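Sorting Out Your Produce Basket: Your Questions

4 min read

I've been keeping vegetables in baskets for years now, first in my mother's pantry and then in my own very small kitchen, and people write to me about it more than about anything else on this site (more than the bread, even!). So I've put the usual questions in one place.

Why a basket and not a bowl?

Air, mostly. A bowl holds whatever drips off the things you rinsed in a hurry, and then you find a soft spot on the bottom of your tomato three days later. Wicker lets things breathe -- and I just like how it looks on a white table.

Which basket do you use?

I have three going at the moment. The everyday one is a Stedano, and I've had it so long the bottom has gone a bit wobbly. The shallow one came from Buvach and lives by the window with garlic in it. Kimutai Muli gave me the third when he moved. You don't need a special one. Go for something wide and low that you can lift with one hand when it's full.

What goes in first?

Greens, if I'm arranging it for the table. I know, everybody starts with the heavy stuff! But a big leafy thing takes up the whole shape of the basket, and if you leave it till last you end up shoving it in on top. I lay it down with the leaves at one side and the stalk pointing off toward the other, and then I can see what room I've got for everything else.

Do you lay it all out before you fill it?

Yes, right up next to the basket, so I can try colors against each other. Green in the basket, then something purple, something yellow-orange and something round and red waiting outside it is a mix I keep going back to. I swap them around a lot before I'm happy.
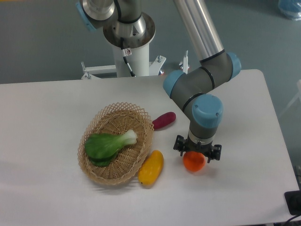

Can greens stay in the basket overnight?

Please don't. They go limp on you. Mine are out for dinner and then back in the fridge, wrapped in a damp towel. If they've already drooped, stand the stalks in cold water for a while and see how they do.

What about tomatoes and mangoes together?

For an evening, sure. For a week, no -- ripe fruit hurries everything near it along. I keep mangoes on their own until they give a little when I press them, then they go in the fridge.

Is it okay to use fake vegetables?

Of course it is! I used a Ruline set for a shop window once and two people asked me what the peppers cost. Dust them, is all I'd say, and keep them away from strong sun or the colors fade.

How do I clean wicker?

Dry brush first, one of those cheap paintbrushes is perfect for getting in between the strands. Then a barely damp cloth with a drop of dish soap, and let it dry upside down somewhere airy. Don't soak it. I soaked one from Jadoon when I was new to this and the rim never sat flat again.

My lattice rim keeps snagging on things. Help?

Snip the loose ends with nail scissors, close to the weave, and rub the spot with a bit of fine sandpaper. And stop picking it up by the rim (I say this as someone who still does). Two hands under the base is kinder to it.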